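Collecte égocentrique en chambre d'hôtel : vos retours sur les consignes ?
Forum > Apprentissage par démonstration > Données

plidach_lea
Bonjour à tous ! On a enfin lancé notre collecte pour Estance, vue caméra de tête, mains nues, tâches de remise en ordre de chambre. 191 épisodes dans la boîte depuis mars et je suis ravie, la variété est bien meilleure que dans notre cuisine de labo (toujours le même évier, toujours la même éponge...). Je voudrais vos avis sur deux points : la main qui ne travaille pas, et les objets qui traînent à côté de la tâche.

Un instant pris dans un épisode du coin thé et café :

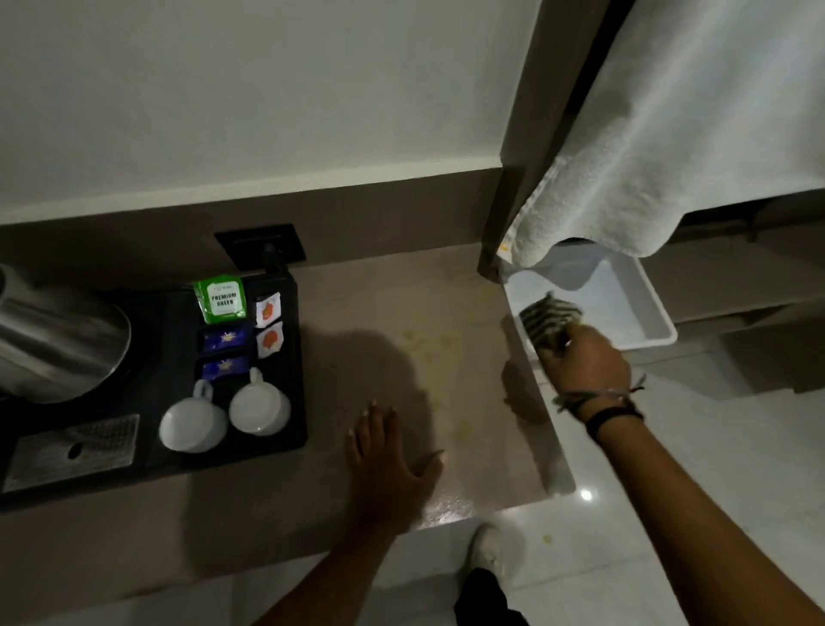
Main gauche à plat sur le plan, main droite au-dessus du bac blanc.

Pour l'instant, je laisse les gens faire comme chez eux. Certains s'appuient, d'autres gardent le bras le long du corps.

kozan42
Super matière ! Par contre je ne suis pas d'accord pour la main gauche. Si elle est posée sans rien faire, le modèle va apprendre à la poser sans rien faire. Chez nous la consigne est simple : main libre hors champ, sauf si elle tient quelque chose.

So-yul Um
Je défends l'inverse, kozan42. S'appuyer quand on tend l'autre bras, c'est du vrai comportement, et pour un bimanuel c'est même précieux. On a refait 23 épisodes avec la main libre cachée : les gestes étaient raides, les gens réfléchissaient à leur bras au lieu de la tâche. Je préfère une étiquette « appui » dans l'annotation, ça se filtre après.

kozan42
Ça se filtre si quelqu'un annote. Nous, on est deux.

plidach_lea
Haha, pareil ici. Mais l'étiquette « appui », je prends, ça fait un seul champ en plus dans Ulleo.

marmotte_bleue
Pour les objets autour, surtout ne videz pas le plateau ! Les sachets debout, les tasses retournées, la bouilloire en inox avec ses reflets, c'est exactement ce qui manque partout. Mon détecteur confond encore une tasse à l'envers avec un bol, je rêve d'avoir ça en quantité. Et l'ombre du bras sur le plan, gardez-la aussi.

kozan42
D'accord pour le plateau. Pour les ombres je demande à voir, on a perdu pas mal en segmentation à cause de ça.

So-yul Um
Petite question : les bracelets au poignet droit, vous les laissez ? Avec des cordons qui pendent, notre suivi de main décroche parfois.

plidach_lea
On les laisse pour l'instant. J'ai environ 39 épisodes avec bijoux ou montre, je peux comparer le suivi avec et sans. Je lance ça dimanche et je poste les courbes dans ce fil !

marmotte_bleue
Preneuse ! Si tu peux séparer montre et cordons, ce serait parfait.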